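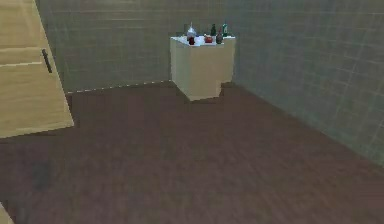
Luvmont, by Custódio Mota
Hardcover set in slipcase, two volumes
Publisher: Sastberg
Sold by Clitach Books

In stock. Ships in two business days.

What we think of it

The publisher calls Luvmont "the last ghost story you will ever need." We have a whole wall of ghost stories and plan to keep selling them, so take that for what it's worth.

The setup is good, we'll give it that. A land surveyor named Rezaei comes to the hill town of Luvmont to settle a dispute over a property line. His measurements don't match the old maps. Then they don't match his own measurements from the day before. People in town are polite to him and won't discuss it. By the end of chapter three he has stopped sending letters home, and you do want to know why.

Then you have to get through the rest. The set runs to 800 pages, and our feeling is that a firm editor could have had a third of it out without hurting anyone. There is a long stretch in the first volume about the town's water rights. Fans will tell you it pays off. One of us thinks it does, sort of. The other skipped it, went back later to check, and was annoyed to find he hadn't missed anything.

Is it scary? The jacket says so four different ways, which made us suspicious. There are two chapters that did the job, the one with the church accounts and the one where Rezaei counts the stairs. Outside of those it's more uneasy than frightening. If you want things jumping out of wells, look elsewhere on the horror shelf.

About the slipcase edition

Sastberg is pushing this as a collector's set. Before you pay extra for it, know what you're getting.

Both volumes are cloth over boards, sewn, with a ribbon in each. The sewing is the real thing and they open flat without cracking. The paper is decent and doesn't show the type from the other side. The slipcase is printed card. It's snug, and on our shelf copy the corners were already going white after a month of people pulling the books in and out.

The "exclusive map" is a fold-out at the back of volume two. Don't open it early, as it gives away where the second house is. The "new foreword" is a page and a half, and most of it is the author thanking people.

"Limited edition" is the publisher's wording. We asked for a print run and were told it was limited.

The translation

By Teemu Laitinen, and it's the best reason to buy this version. The older English text was stiff and made everybody in town sound like the same tired lawyer. Laitinen lets them be rude and funny. If you bounced off the book years ago, the translation may have been the trouble. Or it may have been the water rights.

Details

Format: hardcover, two volumes, slipcase
Language: English
Chapters: 17 in volume one; volume two is one unbroken section
Reading age: adult. Nothing very gory, one upsetting scene with a dog.
Signed: no
Paperback: the publisher says October. They said that about the hardcover too.

Should you buy it?

If you liked Mota's short stories, yes, probably. They are tighter than this, though, and they cost a lot less. If you've never read him, start there and come back.

If it's a gift for somebody who "likes scary books," ask them first how they feel about land surveying.

Returns

Unread sets can come back within the normal return period, in the slipcase, with the map still folded. We do check the map.

You may also want

Mota, collected stories, paperback
Luvmont, older translation, used copies when we have them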